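Shop Tips: Living With the New Arm

6/18/18

We put the first arm in at the Jostley shop in February, and I've been keeping a list of little things that make the day go easier. If your workplace is getting one too, help yourself!

Wipe the finger pads before the first job. A dry lint-free rag is fine, and a soft toothbrush gets into the ribs. Ours gets 200 pick-ups on a busy morning, and dust makes parts slide.

Keep a notebook by the stop button. Write down every stop, even the silly ones (mine says "sneezed, hit it with elbow"). After 14 days we could see that most of our stops came right after lunch, when folks were putting trays back a bit crooked. A strip of masking tape on the bench fixed that.

Talk about the jobs early. I used to load trays by hand all day, and my wrists knew it. Now I load for an hour, then check parts and do the small repairs — I like it better, but two people on my shift missed the old rhythm, and we worked out a swap so they still get hand packing on Sirko orders.

Get the cords sorted while you're at it. Coiled cords are great near a desk since they pull back up, but they still end up on the floor if you let them.

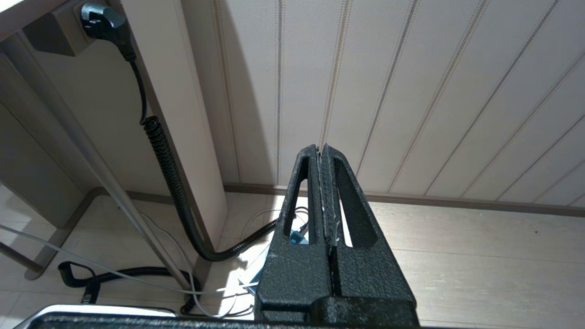
Hook-and-loop straps work better than zip ties, by the way, as you'll be moving things again next week. I put one every 6 inches along the desk leg and leave some slack at the plug. Label both ends, too. I used paint pen on tape, and it has held up fine so far.

Last one: close the fingers before you go home. Open ones catch on sleeves and apron strings — ask me how I know.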